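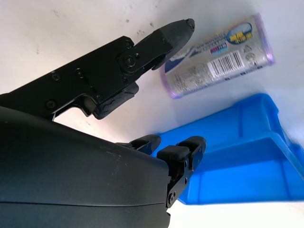 I have been reorganizing the hall closet since we moved into the Daven Street place in December, and I'm finally down to the small stuff, the odds and ends that never had a home in the old apartment and don't have one here either. My plan was one open bin per shelf, everything visible from the door, no lids, because I know myself and I will not open a lid. What keeps tripping me up is anything round. Take the purple-ended one with the shiny silver label: lying on its side it's easy to spot and the label catches the light nicely, but then it uses up the whole length of a bin and I'm scared it'll roll over whatever I put in next to it. So before I fill the shelves I want to hear from people who've lived with this for a while. Do you lay round things down or stand them up? And do you mix them with boxes or keep them apart?

For what it's worth, my husband votes for a drawer. We don't have a drawer. He votes for it anyway, every time!

*pendo_obura, Sep 25, 2023*

---

Welcome to the closet people! Stand them up, always. I used to lay everything down because it looked tidy, and every time I pulled the bin forward the whole lot shifted to the back and banged against the end. Once they're standing you can pack them shoulder to shoulder and they hold each other up. The only thing to check is the height of your shelf, and please do measure it with the bin in place (I forgot the thickness of the bin floor, if you can believe it, and had to move a shelf pin up one hole in the entire unit).

*Pylyp P. | 1,752 posts*

---

I'm going to disagree with Pylyp, with love, as usual. Standing up only works in a full bin. Most of us have half-full bins, and in a half-full bin a tall skinny thing falls over the first time somebody's sleeve goes by. Then it's lying down after all, only crooked. Lay the round ones along one long side and put a box up against them. The box does the holding. I've done our linen closet this way and my mother's, and hers gets a lot rougher treatment than mine.

What are the bins like, Pendo? Straight sides or slanted?

*Stelios_K | 909 posts*

---

Slanted, and that's a big part of my trouble, now that you ask. The sides go down at an angle, so the floor is smaller than the opening makes you think, and I bought them judging by the opening. There's a lip all the way around, which I do love, because you can hook your fingers under it and slide the bin out one-handed. 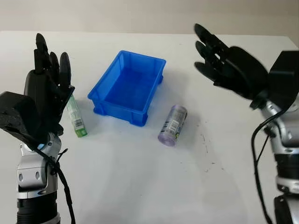 I also can't decide which way they should go on the shelf. Short end out means I fit more of them side by side and each one slides like a little drawer (don't tell my husband). Long side out means I can see everything at a glance, but it eats the shelf. The closet is deep, deeper than my arm likes, so short end out is probably the sensible answer. I just don't want a back half where things go to be forgotten.

*pendo_obura*

---

Short end out, no question. We had the long side out for two years and I lost a whole pack of light bulbs behind it.

On the round things, I'm somewhere between the two of you. Put a strip of that rubbery shelf liner in the bottom. I buy it at Dakulance by the roll and cut it with kitchen scissors. A lying-down thing on shelf liner stays put unless you really yank, and you can rinse the liner when something leaks. Slanted sides don't bother me then, the thing just settles in the low part.

*amparo_cusi*

---

Liner is a fine idea until it curls up at the corners, and mine curled by the second summer! I'm in a warm apartment, so maybe that's only me. I did end up taping it. The tape left a mess. I'm still for standing.

*Pylyp P.*

---

Has anyone tried dividers? I cut some out of an old cereal box for the Savchuk bins in my pantry, and they're ugly as sin but they've held. With slanted sides you have to cut the ends at an angle too, so do a paper pattern first. I wasted a good bit of cardboard finding that out.

*Lukian Kuzmenko*

--- 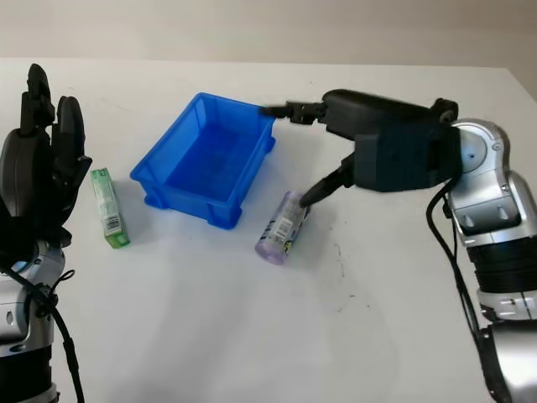 Cardboard I have plenty of, thank you Lukian, we still haven't broken down all the moving boxes. I spent a long while after supper thinking over everything you all wrote, and I believe I've come around to a mix. The boxy things can stand. That slim green and white carton is perfectly happy upright on its narrow end next to the blue bin, and standing up it takes hardly any room at all, so Pylyp gets that one. The purple one stays on its side, along the long wall, with the carton next to it the way Stelios said. And I'll go short end out, with the tall things toward the back so they stick up over the low ones and don't get lost. Does that order make sense, or should the things I use most go in front no matter how tall they are?

*pendo_obura*

---

Most used in front, for me. Tall at the back is lovely for a photo and then you spend your mornings reaching over everything.

*amparo_cusi*

---

Tall at the back! You can always lean things. And if the most used thing is tall, give it a corner near the front and let the others work around it. I'm glad the box is standing, by the way, even if I had to share the win with Stelios.

*Pylyp P.*

---

I'll take half a win. Pendo, try it with one bin for a couple of weeks before you do the rest of the shelves. I did all of ours in one afternoon and then redid them all in another.

*Stelios_K*

---

One bin it is, then. The middle shelf gets to go first, and I'll come back and tell you whether anything rolled.

*pendo_obura*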